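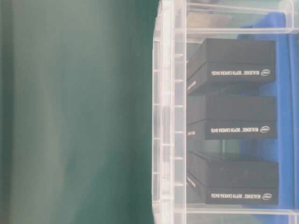
Filed under: Robotics / Lab Notes / Galleries

4 comments | 18 shares

The claim from Tumthorpe, as I first heard it, was that a robot trained on footage from one table could be carried across town, set down at another table, and get on with the job. The method is called Eltudico, and the slide that goes with it has a very steep line on it. I went to the Baltville site in November to look at the part of the work that doesn't fit on a slide.

Going in, I had read the draft paper twice. It reports 1166 trials and one headline number, and it's short on what counted as a success. If the arm picks up a box and sets it down crooked, is that a win? Lorraine Crabtree, who scored most of the runs, told me it is, provided the box ends up inside the marked zone. Reece Dobson scored the rest and had been marking crooked ones as failures until somebody compared the sheets. They went back and fixed it. I'd like to have seen both versions printed side by side, and the draft has only the later one.

Storage bin, clear plastic, side view. Three of the black boxes have their labels toward the lens, RealSense Depth Camera D435 on each. The bin is my favorite thing in the whole study and also the reason I don't trust the average. Clear walls put white glints all along the edges, and a policy that learns from pictures has to work out which edges are the bin and which are the boxes. The paper folds the bin runs in with the open-table runs. I asked for them split out. Trevor Tunstall said the split exists, in a spreadsheet, and that it is "less flattering." I haven't been sent it.

A word on the training set. The team collected 3000 demonstrations and kept 899. That's a lot of footage on the floor. The rule for throwing one out was that the operator hesitated, which sounds fair until you ask how long a hesitation is. Two people gave me two answers. I can believe that clean demonstrations make for a cleaner policy – I can also believe that a pile this carefully picked over teaches the arm very little about getting out of trouble. Nothing in the draft tests one idea against the other, and it wouldn't take a new robot to do it. Train once on the 899, train once on 899 drawn at random from the lot, and print both.

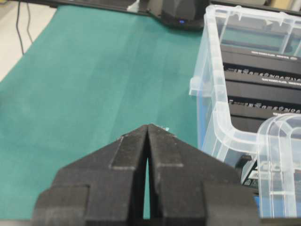 Roel Van der Linden thinks I'm being unfair on the last point, and wrote back at some length after I sent over my notes. A random draw would include runs where the operator bumped the table or simply gave up, he says, and no one would learn much from watching a policy copy that. He'd accept a middle version, with the bumps out and the hesitations left in. So would I. He also says the Gwilliam group tried something close to it and saw no difference, though he couldn't point me to a write-up.

Wrist view, fingertips together over the green mat, with the bin off to the right. Look at how blurred the printing on the boxes is from up here, compared with the side view. Wrist pictures are half of what the policy gets, and the draft says dropping them "reduced performance somewhat." Somewhat is not a number. The scuffs on the finger faces are worth a glance too. Grip surfaces change with use, and the methods section never says whether the pads were swapped between the early trials and the late ones.

I don't think anyone at Baltville is cooking anything. They let me in and answered most of what I asked, and Crabtree's scoring sheets are neater than mine would be. But the carried-across-town claim rests on a second table with the same mat and the same bins, under much the same lights. Call it a second copy of the first table and I'd have no quarrel with the number.

Lionel Entwistle has offered to run it on his own bench, with cardboard boxes and a wooden tray. He wants the code first. It was due with the draft and hadn't been posted when I checked at 4 p.m.

Tagged: manipulation, imitation learning, replication
Share this gallery | Leave a comment (4)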